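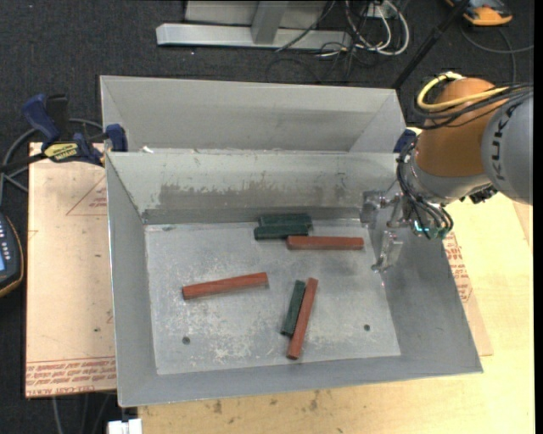 Parvaneh Najafi said that six was not a number of sticks, it was a number of eggs, and that I should put them back in the big box and go home. She said it from the door, with her coat on already and the bus card in her hand.

I answered that I would go home in a minute. I had the list of the orders in front of me and I could not make it agree with the bin.

The bin was the gray metal one that we used for the last sticks of the day. It had two small holes in the floor, and the floor was so scratched that you could not lay a paper on it without the paper picking up gray dust. When I came to Ludotard in April I thought that somebody should paint it. By the autumn I liked it as it was. The sticks made a good noise when they fell in, and from that noise Parvaneh could tell in the next room if I was working or not.

Three were red and three were green. It was the dark green, the color of the shutters in my grandmother's street, and the red was like old brick. These are the two colors of Horine, which is the only game we still made. You have perhaps seen it in the house of some older person. Each player builds a road across the table with his sticks, and the roads must not touch, but in the end they always touch, and then there is an argument. In a full box there are 100 sticks, and a sheet of rules which is too long.

My work was not the full boxes. My work was the letters. People lost sticks and wrote to us, and I put the sticks they asked for in an envelope, and sent them. The letters had numbers, in the order in which they came to us since the office moved to Omalano. That evening I had finished up to letter 971, and it should have been the end of the bin also, because I took out from the big box only what the letters of the day required.

"Somebody will get an envelope with too little inside," I said.

"Then somebody will write again," Parvaneh said. "It is how we stay in business."

But she had taken her hand from the door. I knew her well enough by then. She could leave a dirty cup for a week, but she could not leave a sum that was wrong.

She came and looked in the bin. She did not touch anything. "Who asked for three and three?" she said.

"No one. I looked."

"Look again. I will read and you will check."

So she sat down with her coat on and read me the letters of the day. I have to say that until then I had never heard them aloud. I read them only for the number and the color, as you read a bill. In her voice they were different. A man wanted two green because the dog had eaten them, and he wished us to know that the dog was fine. A school wanted nine red, and the teacher had drawn every stick beside the number so there could be no mistake. A woman wanted a single one, any color, because her sister said that she had cheated in 1988 with a stick in her sleeve, and she wanted to put the stick back in the box and have it finished between them.

"Did you send her one?" Parvaneh asked.

"I sent her a red."

"Good. Red is more like an apology."

We went through all of them, and every envelope was right. I opened the ones that I was not sure about and closed them again with tape, which made them ugly. At the end I had the same list and there were still six sticks lying in the bin, the way they had fallen, two green ones next to each other by the far wall and the others here and there.

Then Parvaneh turned over the letter from Mr. Meireles.

Mr. Meireles wrote to us often. He had very small handwriting, and he began always with the weather. On the front he thanked us for the last envelope and said that the fog had been thick all week. I had put him with the letters that need no answer. But the paper was thin, he had pressed hard, and on the back there was more, which I had not read.

She read it slowly, because of the handwriting.

He wrote that he had played Horine with his wife for over 900 evenings. He knew this because she wrote down the results in a school notebook, and now he had the notebook. He did not play anymore. His grandson, however, was now 4 years old and did not care for the rules. He used the sticks to make a fence for his animals, and the fence was nearly closed, but there was a hole in it and the cow went out. If it was not too much trouble, he needed three of each color. He would pay for them.

"You read this," Parvaneh said.

"I did not. I swear that I didn't turn the page."

"But you took out three and three."

I thought about it. I really tried to remember the morning, how I stood at the big box with the letters in one hand. Maybe the paper had been lying with the back side up, and my eyes took the numbers and did not tell me. Maybe I had made a mistake in counting the others, and the mistake was six by chance. I said both these things to Parvaneh and she did not like either of them.

"You can't write that in the book," she said.

"What do I write?"

"Write that it was six. Write that it is sent."

She bent down and took the sticks out herself, first the green ones and then the red ones, and she held them together in her hand like you hold pencils. One green was a short one. She looked at it against the light and asked if a short one was any good for a fence.

"For the gate," I said.

She found a larger envelope. I wrote the address, and I wanted to add some words, but in my language we have a good sentence to say to a person whose wife has died, and in this one I only knew the sentence from the cards. I asked Parvaneh how she would say it. She told me that she would not say anything about the wife, he did not ask for it. She would say something about the cow.

So I wrote: Dear Mr. Meireles, we hope that this is enough to keep the cow inside. If she goes out again please write to us. I put no bill with it.

Parvaneh had missed her bus by then, and the next one was in forty minutes. She took off the coat at last and washed two cups, hers and mine, and we drank tea standing. She asked me if I knew how to play, and I had to say that no, I had worked there half a year and I had never played it once.

"Bring the big box," she said. "You take green."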